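Storing Old Coins Without Ruining Them

The first rule of keeping old coins is to leave them dirty. I know. You want to see the date, and the silver polish is right there under the sink. A rubbed coin looks shiny to you and scrubbed to any dealer, and the price drops accordingly.

Hold coins by the rim, over a folded towel. Mine have met the kitchen tile twice, and the tile won.

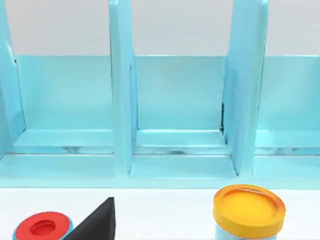

Soft vinyl flips are the other great wrecker. They go sticky and leave a green film, usually on the coin you liked best. Use Mylar flips or hard plastic capsules, and drop a packet of silica gel in each box. Swap the packets every August, when my basement turns into a swamp.

Skip the attic too – heat and damp take turns up there. And write down what you paid, in pencil, somewhere your heirs will look.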